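Brakov pool to close for repairs in June

The indoor pool in Brakov will shut for most of June while workers replace the filters and repair the heating. The town council approved the work at its last meeting.

The building will close to swimmers at 8 p.m. on the first evening of the month. The sauna and the small gym upstairs will stay open with shorter hours, but the changing rooms on the ground floor will be locked, so gym users should come in through the side door on the parking lot side.

Urico, the company that runs the pool for the town, said the old filters date from when the building opened and spare parts for them are no longer made. Two of them failed over the winter, and the pool had to close for 5 days while one was patched. 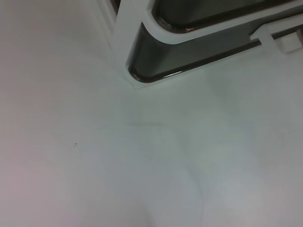 The heating has been the bigger complaint. Regular swimmers wrote to the council in February about cold water in the early morning lanes, and a petition left at the front desk collected 69 signatures. The new system will be fitted by Drodeo, a contractor from the next town over.

"We looked at doing the work at night and keeping the pool open," said Matěj Vlček, who manages the site for Urico. "It would have taken until the fall, and people would have been paying to swim in cold water the whole time."

Monthly passes will be extended by four weeks at no charge. Holders do not need to apply. Anyone with a paper punch card can use it at the pool in Lukáč until the Brakov building reopens — the front desk there will stamp it as usual.

Swimming lessons for children will also move to Lukáč. A bus will leave from outside the Brakov library at 3:30 p.m. on lesson days and return after the last group. It has room for 100 children a week over all its trips, and parents are asked to book a seat through the school office.

Adult lessons are canceled for the month and will start again when the pool reopens. Ticket prices will stay the same until the end of the year.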